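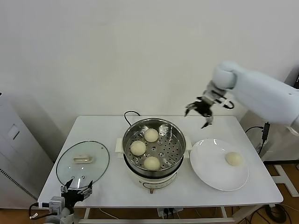 Bun setup, head camera. Lid off to the left, plate on the right.

September, second week on the bun task. Notes mostly for me and Nilmini, but Arif asked to be kept in the loop too, so hi Arif.

The question is still Fistden fingers or Menden fingers. I went in thinking the Mendens would win easily (softer tips, nicer datasheet, everybody likes them) and I'm a lot less sure after this afternoon. Buns are fine with either. The dough gives a bit, you close until the current bumps up, you lift, you go to the plate. What separates the two sets is the lid! The handle is a loop, so you can go for it from above with one finger inside the opening and one outside, or you can squeeze the whole thing across. Squeezing across is what Jalen scripted and it works if the wrist comes in square. If the wrist is off by a little, the Menden tips roll on the edge and the lid swings. The Fistdens just bite and hold. Ugly but good.

I ran 64 lid picks in total, split evenly between the two sets, and 16 of them were misses. Haven't sorted them by cause yet. My gut says most were approach angle and only a few were real slips, but my gut also said Menden, so let's wait for the log. Run 329 is the one to watch if you only watch one – the left arm comes in low, pauses forever, then opens again and backs out without touching anything. I think that's the Tralix controller timing out on the force check and not a grip problem at all. 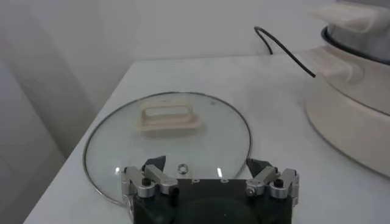
The wrist view is the part I keep going back to. With clear glass on a white table the depth is junk over most of the lid, and the rim only shows up where it catches the light. The handle is much better, nice solid cream color, so I'd like to anchor on that and forget about fitting a circle to the rim. The glare streak moves when the wrist moves, too, and the old detector loves it. Gilmar has a version that masks bright spots and I'll try it before we blame the fingers for anything else.

To do:
Rerun the Menden set with the 4 mm offset Nilmini suggested.
Raise the Tralix timeout, see if 329 repeats.
Ask Afroza if the Győri tips have shipped yet. They're ridged, could be a decent middle ground.
Zero the right wrist again before the next batch, it was drifting by the end.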